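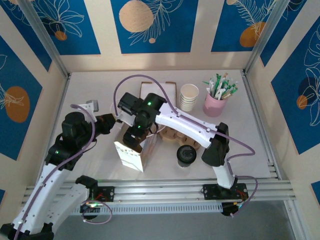 An open white paper box, with a flat white one with brown edges behind it.

Do we need this many boxes?

The Datenville shop has gone over to folding paper boxes for small orders, and we have been asked to say something nice about them in the June 2021 newsletter. We'll try. They're white, they stand up by themselves once the flaps are open, and they look better on a counter than the gray mailers did. So far so good.

The supplier, Nastanby, says in its leaflet that switching to a box like this "transforms the packing experience." We packed with them from March on and would put it a little lower than that. A small box is a small box. You square it up, tuck the bottom, drop the thing in and close the top, and if the bottom tab isn't pushed all the way home the thing drops straight out again. That happened to a jar of Ilik hand cream in the first week and the floor mat still smells of it.

The leaflet also says 8 seconds per box. We would like to meet whoever did that. Our best packer takes about 40 with tissue and a card, and she isn't slow. Take out the tissue and card and you could shave that down, but then the jar rattles, and customers write in about rattling.

Then there is storage. Flat, the boxes take up very little room, and that part of the sales pitch holds up. The trouble is that people like to fold a pile of them ahead of time "to save time later," and by lunch the back shelf is full of air. Please fold as you go. If you must fold ahead, stop when you run out of table.

On cost, we ordered 3,334 of them, an odd number that came from the price break and not from any planning on our side. At the rate the spring orders went out, they will last well past the fall. Whoever reorders should check the bottom shelf before believing the stock sheet, which had us at 97 left when there were two unopened cartons sitting under the Hjaltadóttir gift wrap.

Are they better than the mailers? For jars and candles, yes, a bit. For scarves and anything soft we can't see the point, and the gray mailers are staying on the left side of the bench for those. We have heard that paper boxes make people feel they got a present. Maybe so. The return rate hasn't moved.

Old mailers with torn strips can go in the recycling by the back door. Keep the brown tape. The new tape doesn't stick to the white boxes in damp weather, and Nastanby hasn't answered our email about it.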